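Oct 12, 2024

Saturday tidy of the small room, the one with the herringbone floor. I promised Ásdís I'd get it done before Hooman Shokri needs the table back, and I'd let it go far too long (since May, if I'm truthful!). The plan was trash and stray bits off every surface first, then wipe, then argue about where things live.
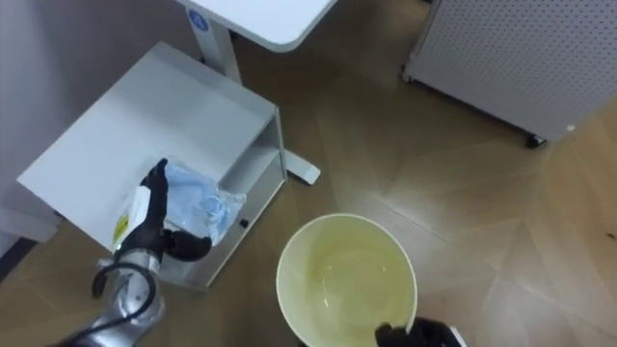
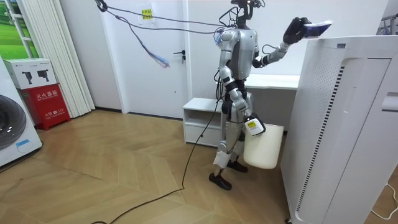
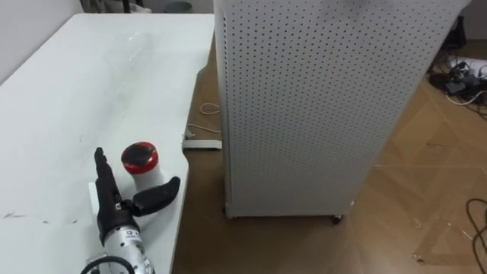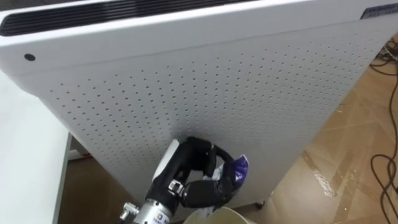 The tabletop scuffs want more than a damp cloth, so I'm ordering 2 packs of the Celier sponges. Also need bin liners, the 20 roll. Ásdís wants the low cabinet moved to the other wall and I'm not against it, but measure first. Purifier filter: look up when we last changed it, I didn't write it down anywhere.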